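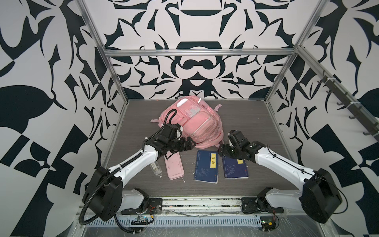

DORHAM, Jun 12, 2018 - Grevura Nutrition has opened enrolment for Lykkegaard, a dietitian-led program for families with a school-aged child who has been diagnosed with coeliac disease. The program runs for one school term and deals with the meals parents have the least control over: recess, lunch, excursions and birthday parties. Most of those meals leave home in a school bag, whether it is a pink backpack with a zippered front compartment or an old sports bag, and the dietitians start there. Families are asked to bring the bag to the first appointment, packed as it would be on an ordinary school day.

Lykkegaard was developed at the Grevura clinic in Dorham by senior dietitian Kirsten Gill and paediatric dietitian Wing-yan Chien. A pilot group began in February.

"Parents usually leave the specialist with a list of foods to avoid," Ms Gill said. "They still have to get a lunch together by eight o'clock the next morning. We work out two weeks of lunches with them, using what the child already eats, and then we fix the gaps. Fibre and iron are the usual ones."

Each family has an initial appointment of one hour, followed by shorter visits or phone calls every fortnight. The dietitian reviews the child's growth and recent blood results with the referring doctor and adjusts the meal plan where needed. A separate session covers label reading, shared toasters and cutting boards, and what to ask at the school canteen.

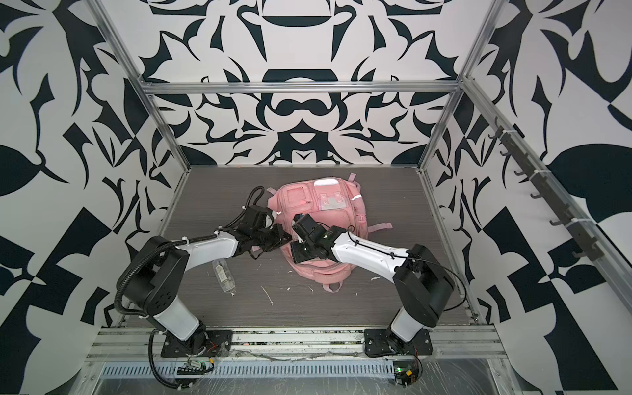

Children aged eight and over can also join a Saturday cooking group in the clinic's teaching kitchen. The group is run by Ívar Ketilsson, a chef with coeliac disease, and makes food that can be eaten cold the next day, such as rice paper rolls, corn fritters and buckwheat pikelets.

"Kids don't want to be the one with the odd lunch," Ms Chien said. "If they've made it themselves they're more likely to eat it, and they can tell their friends what's in it."

Grevura has 300 places available for the coming year. The fee is $400 per family, which includes all appointments, the cooking group and a printed recipe folder. Families who hold a concession card pay half. Private health rebates may apply, depending on the level of cover.

A doctor's referral and a confirmed diagnosis are required. Children who are still being tested should not start a gluten-free diet before their tests are finished, as this can affect the results.

The program will also be offered at Grevura's Valla rooms once a second paediatric dietitian has been appointed there.

Enrolment forms are available from reception at either clinic.

Media contact: Heiðrún Thoroddsen, Grevura Nutrition, Dorham, extension 828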